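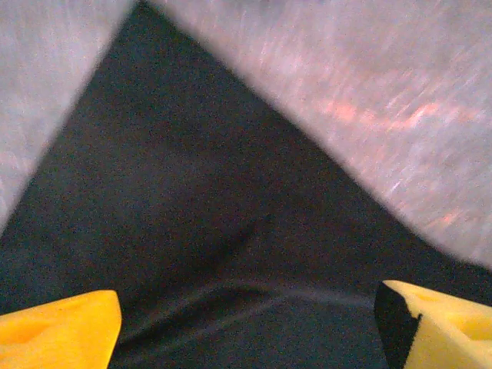

Amnuay Yensuk puts the kettle on before saying a word about the arm, and then says a great many words about it. The build lives at the Heromside shared workshop, on a bench that has gone through several lives already, and this winter's project is teaching a two-fingered arm to deal with cloth.

"Everybody starts with blocks," Amnuay says, hunting for the milk. "I started with blocks as well, and it was lovely, and after a fortnight I was bored stiff. A block stays the shape it was when you looked at it. Cloth has its own ideas — you nudge one corner and the whole thing has rearranged itself."

The arm is called Jandenar, a name that came out of a misheard conversation in Drukilton and stuck. It began in January as a pile of motors and brackets, and the first version could barely lift its own wrist. The fingers are yellow plastic, with a hollow shaped into the face of each one. I asked about the colour, expecting something technical, and got a laugh.

"It's cheerful! I look at those fingers for hours on end, so they may as well be cheerful. I did try grey ones for a bit and kept losing them in the picture, especially over anything dark."

Dark material is the hard part, as it happens. With the small camera down at the wrist, a charcoal cloth gives very little away: a soft crease, a bit of a ripple, a good deal of grain. Anything pale is easier to find but smears badly when the arm is moving, and Amnuay has been slowing the wrist down, bit by bit, to get a cleaner look at the edges. There are 313 short runs saved on the workshop computer so far, and going through them is an evening job, done with the radio on (and, I gather, quite a lot of toast).

"You do get fond of a fold," Amnuay says. "I can tell you which ones it will go for and which ones it'll dither over. A nice raised ridge, it's happy. Two layers lying flat together, it hasn't a clue, bless it." 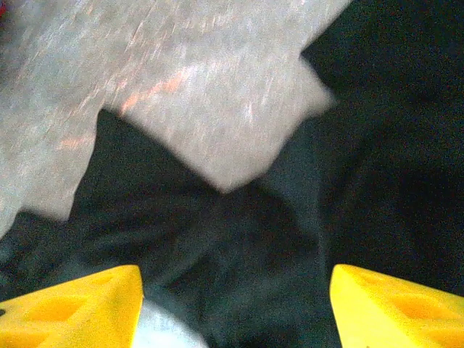
Paracha thinks the answer is softer pads and a lighter squeeze, and has been saying so since the spring, along with a warning that slowing the wrist any further will have everyone asleep before a single napkin gets folded. Amnuay takes this in good part and has a set of foam pads waiting in a biscuit tin, to be tried once the wrist cable has been rerouted.

The cable is next, then, and after that a proper lamp, so that evening runs and morning runs look a bit more alike. Amnuay would like 40 tidy pick-ups in a row before moving on to folding, and is in no great hurry about it. We had a second cup, and I was shown how to swap a fingertip, which takes one small screwdriver and more patience than I had brought with me.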